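Guild Night talk, speaker notes (Sunday, back room, 19 chairs so don't shout)

Slide 1. Hello and who am I

Hi everybody, I'm Thoa Nông, I play a healer in Cokcombe and I've been running the harvest event for our guild since the spring reset. Wave at Crisanto, he's doing the slides. If I go over time he has permission to cut me off!

Say the title out loud: "Getting through the Droltevwood Harvest without hating it."

Slide 2. What the event is

Quick one for the new folks. Every September the Droltevwood map opens up, you pick lanterns off the trees, you trade them to the Stivetti merchant for tokens, and the tokens buy stuff. The big prize is the stag mount at 300 tokens. People hear 300 and panic. Don't panic (pause here, let them groan).

Slide 3. My first year

I did it all wrong. I spent my first tokens on hats. So many hats. I finished with 179 tokens and no stag, and Seidu Osei rode his past me in town every single night for a month. Seidu is here, so point at him.

Slide 4. The plan that worked

Dailies first, before you do any fighting. They reset at 6 in the morning and they pay better than the boss does for the time you put in.
Then lanterns. Go north to south, the north trees fill back up while you're in the swamp.
Boss last, and only with a full group. If you're short a tank, ask in chat and wait. I've tried it with no tank and we lost the whole evening.

Ask the room who's still on zero tokens. No shame, hands up!
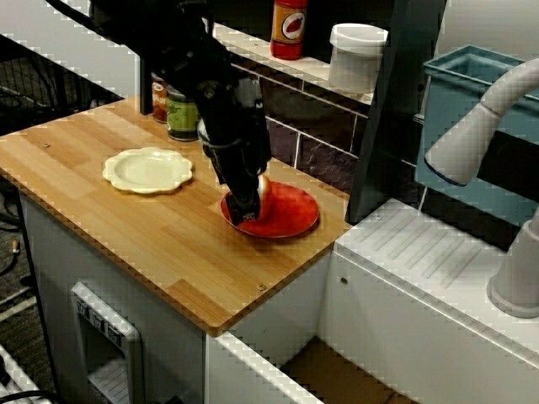 Slide 5. Trading

Okay, so the merchant swaps lanterns at a better rate on the last two days. Elspeth Rennie spotted that last year and I didn't believe her, and then I checked my log and she was right (sorry, Elspeth). Hold on to your spare lanterns if your bag can take it. Mine tops out at 398, and the game won't warn you when you hit the cap, it just stops giving you any. Check your bag.

Slide 6. Stuff I'd skip

The pumpkin race. It's fun once. The music box too, unless you love that song, in which case go for it.
Leave out the bit about the auction house if we're behind.

Slide 7. Guild sign-up

Torquil Baird has the group list and he wants your class and what hours you play. Tell him tonight or message him later. Healers, please, please sign up, I can't be in every group.

Questions, then pizza. If someone asks about the Sutherland expansion, I know as much as they do, so send them to the forum thread.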